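Bretton Robotics Club - Workshop Tips for the Kitchen Task

Updated 6 January 2020

These notes cover the pick-and-place table for the student project. Keegan Fortin wrote the first set in November; the grip section is new.

Setting the table
Lay out the tray and cup before enabling either arm. Keep small items near the middle, where both grippers can reach them. Angle the tray if you like, but log the angle. Clip the black fabric tight along the back edge - a sagging fold changes the shading on the tabletop and spoils comparison between runs.

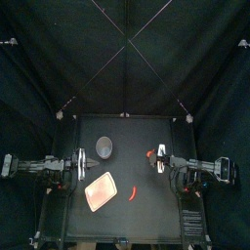
Can both arms be run at once by one student?
Only after the shared zone has been set in software. Until then, run one arm at a time and park the other at its home position.

Gripping small items
Approach slowly and stop short of contact. Check the gap on each side in the wrist view, then center before closing. A thin neck or tail is a poor first grip point on a curved object, as the body can swing when lifted. Close in small steps and save the finger position at first contact. Glossy skins throw glints that upset the color threshold, so lower the lamp before touching the settings.

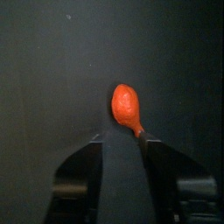
Rosaire Penner would add that centering by eye wastes time, and that the Nisdale team gets steadier grips by closing halfway, reading the offset, and shifting the wrist to match. Either method is allowed at Avcombe as long as the log says which one was used.

Cleaning and storage
Wipe the finger pads with a dry lint-free cloth. Use no solvent on the pads. Brush dust off the table surface before calibration, working from the back edge forward. Replace pads after up to 500 cycles, or sooner if the edges round over. Spare pads are in drawer 2 with the hex keys. Return the keys to the same drawer.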